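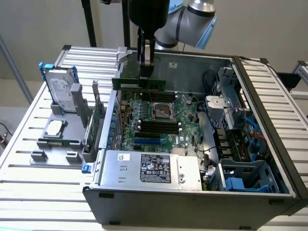 4. Enregistrer vos premières démonstrations

Bon, si vous en êtes là, c'est que le bras répond, que la télécommande est appairée et que vous avez fait la calibration du chapitre 3 (si vous l'avez sautée, retournez-y, je vous attends). On passe à la partie que je préfère : montrer les gestes au système pour qu'il finisse par les refaire tout seul. J'écris ce chapitre comme je l'explique quand quelqu'un débarque à l'atelier de Kirham, donc ne vous étonnez pas si je digresse un peu.

Rappel de vocabulaire, parce que les menus de Comatby ne sont pas très bavards. Un « épisode », c'est une démonstration complète, du départ bras levé jusqu'au retour bras levé. Une « série », c'est un paquet d'épisodes de la même tâche avec le même plateau. Et le « plateau », c'est le support gris imprimé en 3D où l'on range les pièces à côté de l'unité centrale.

4.1 Préparer le poste

1. Débranchez l'unité centrale du secteur et couchez-la sur les profilés, panneau latéral retiré, carte mère vers le haut. Je la cale toujours contre la même rainure, à droite du plateau.

2. Repoussez les câbles internes vers la cage à disques. Un câble qui revient au-dessus des connecteurs, c'est un épisode fichu à coup sûr, la pince adore s'y accrocher !

3. Garnissez le plateau : le disque dur debout dans son berceau, le processeur à plat dans son logement carré, les cartes dans leurs fentes. Appuyez du bout du doigt sur chaque pièce. Si elle bascule, elle est mal assise.

4. Ouvrez le levier du socket si la tâche concerne le processeur. Pour une tâche mémoire ou carte, laissez-le comme il est et n'y touchez plus de toute la série.

5. Dans Comatby, ouvrez Série > Nouvelle, choisissez la tâche et donnez un nom lisible. « test2_bis_final » n'est pas un nom lisible (je parle d'expérience).

ATTENTION : portez le bracelet antistatique chaque fois que vous touchez une pièce à la main, y compris pour la remettre deux secondes sur le plateau. Et ne démontez jamais le bloc d'alimentation, même débranché, il n'a rien à faire dans nos tâches.

4.2 Vérifier les vues

Le système apprend avec deux flux : la caméra fixe, qui voit l'ensemble du poste, et la petite caméra du poignet. Les deux doivent être nettes avant de lancer quoi que ce soit.

1. Amenez le bras en position de repos, puis descendez-le devant le plateau avec la télécommande, vitesse lente.

2. Affichez la vue poignet en plein écran. Vous devez retrouver les doigts de la pince en bas et le plateau derrière. Si les doigts ne sont plus à leur place habituelle, la caméra a bougé sur son support : resserrez et refaites la calibration. 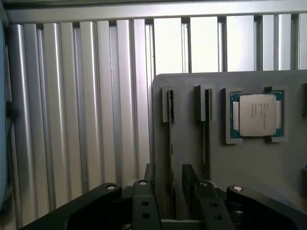
3. Placez-vous à hauteur de la pièce à saisir et regardez si ses bords se détachent bien du plateau. Pour le processeur, je veux distinguer nettement le capot métallique et le pourtour vert. Le petit marquage, lui, peut rester flou, le modèle s'en passe très bien.

4. Surveillez les reflets sur l'aluminium. Si une zone part complètement dans le blanc, baissez l'exposition d'un cran dans Vues > Poignet, puis verrouillez-la. L'exposition automatique, je l'ai laissée une fois en janvier et j'ai tout recommencé.

Note : les fentes vides ne gênent pas du tout. Au contraire, gardez quelques épisodes où le plateau n'est garni qu'en partie, ça évite que le modèle s'habitue à un rangement toujours complet.

4.3 Enregistrer un épisode

1. Bras levé, pince ouverte, appuyez sur le bouton vert de la télécommande. Attendez le bip avant de bouger.

2. Descendez vers la pièce d'un mouvement continu. Pas besoin d'être rapide, mais évitez les longues hésitations en l'air : le modèle les apprend aussi, et il les refait avec un zèle assez vexant.

3. Fermez la pince doucement. Pour une carte, prenez-la par les bords en gardant les contacts dorés dégagés.

4. Remontez d'abord, translatez ensuite. Le trajet en diagonale au ras du châssis est tentant, et il finit dans le rebord.

5. Au-dessus de la carte mère, marquez un court arrêt avec la pièce à l'horizontale, quelques centimètres plus haut que les composants. C'est le moment où vous corrigez l'orientation, et je trouve que les épisodes avec cet arrêt donnent de bien meilleurs résultats.

6. Inclinez la pièce si l'emplacement le demande, alignez le connecteur sur sa fente et descendez. Si l'effort affiché passe au rouge, remontez et présentez-la de nouveau. On ne force pas !

7. Ouvrez la pince, remontez bras levé, appuyez encore sur le bouton vert.

8. Notez l'épisode tout de suite : Réussi, Rattrapé ou Raté. « Rattrapé », c'est quand vous avez dû vous y reprendre mais que la pièce est bien en place. Ne les jetez surtout pas, ceux-là, ils apprennent au système à se sortir d'un mauvais pas.

ATTENTION : gardez les mains hors du poste tant que le voyant est vert. Si une pièce tombe dans le châssis, appuyez sur l'arrêt d'urgence, puis allez la chercher. Les ventilateurs et les supports ont des bords coupants, allez-y sans précipitation.

4.4 Varier sans tout chambouler

Notre jeu de base, Mwaipopo, compte 3667 épisodes, et les premiers se ressemblent tellement qu'ils ne servent presque à rien. Pour ne pas refaire la même bêtise, tous les trois épisodes, changez une seule chose : décalez un peu la tour, pivotez légèrement le plateau, ou prenez une autre carte. Une seule à la fois, sinon vous ne saurez plus d'où vient le problème le jour où ça coince.

Changez aussi d'opérateur de temps en temps si vous êtes plusieurs. Chacun a sa manière d'approcher une fente, et on la reconnaît très vite en relisant les trajectoires.

4.5 Relire et envoyer

1. Fermez la série et lancez la relecture accélérée. Regardez surtout la vue poignet au moment de la prise.

2. Supprimez les épisodes où une main entre dans le champ ou dont une vue s'est figée.

3. Vérifiez que chaque épisode a bien sa note. Comatby accepte les notes vides, mais Hiler, le module d'entraînement, les ignore en silence (oui, c'est pénible, et oui, je l'ai signalé).

4. Cliquez sur Envoyer vers Hiler et laissez le poste allumé jusqu'au message de confirmation.

Si l'envoi s'arrête en route, relancez-le simplement, il reprend au dernier épisode transmis. Après trois échecs de suite, exportez la série sur disque et passez par l'import manuel du chapitre 6.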